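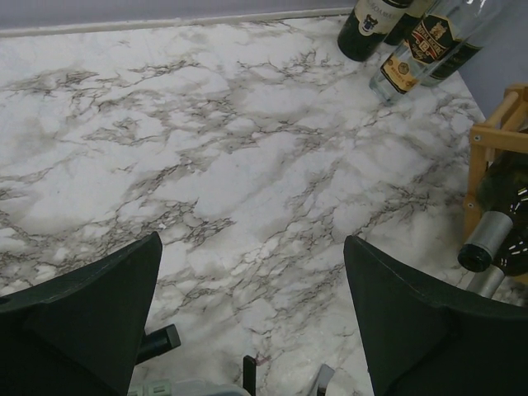 Wrist camera, bottle cell, pick area with wooden rack at right. Fingers open.

Ticket 124
Product: Treloar two-finger gripper on Ristar arm
Site: Brovance demo kitchen
Category: gripper / vision
Priority: normal
Status: closed, monitoring

Reported problem
Arm stops during rack loading with "grip width out of range". Happens on bottles lying on the marble-patterned surface, never on bottles taken out of the rack. First seen Tuesday after the fingers were swapped. Restarting the Stister controller clears the message but the fault returns within a few cycles.

Setup
Tapered dark fingers, pair. Wrist camera fixed, looking out between the fingertips. Bottles on their sides, bases toward the pick zone. Stock is mixed, dark green and clear glass. Rack is light wood, dowels and flat side pieces, bolted position not changed.

Log

09:10 Fault reproduced on third pick. Finger travel at stop is 33 mm. Bottle not touched. Controller reports contact.

09:25 Jogged fingers open and closed with no bottle. Full travel, no grinding, no fault. Mechanical jam ruled out.

09:40 Checked finger screws. Left finger tight. Right finger took a quarter turn. Retorqued both. Fault still present.

10:05 Checked stored tool data. Controller still has the old finger length. New fingers are longer, so the tip position is off and the tips meet the surface before they reach the bottle. That explains the false contact. Rack picks approach horizontally and have clearance to spare.

10:20 Entered new finger length, saved, restarted controller. Ran tip check against the reference pin. Error up to 3 mm, outside limit.

10:50 Repeated hand-eye calibration with the flat target. Removed bottles from the pick zone first. Tip error now within limit on all positions.

11:15 Returned bottles. Dark green bottles picked without fault. Clear bottle skipped twice by detection, no grip attempted.

11:30 Reviewed detection on the clear bottle. Model was taking part of the surface veining as the bottle outline. Veins run gray and dark brown and show strong contrast against the white. Raised edge threshold one step and set the search to weight the label area. Clear bottle found on next cycle.

13:00 Ran 33 cycles, mixed stock. No grip faults. No skips.

Cause
Tool data not updated after finger change. Detection threshold too low for clear glass on a veined surface (separate issue, same visit).

Fix
Tool data corrected, camera recalibrated, threshold raised.

Open items
- Add tool data check to the finger swap procedure.
- Try a plain matte mat under the pick zone. Site to confirm whether it is allowed on the surface.
- Right finger screw to be checked again at the August service. If it has moved, fit thread lock.

Reopen this ticket if the width fault comes back. Attach the controller log and a wrist camera still with the fingers open.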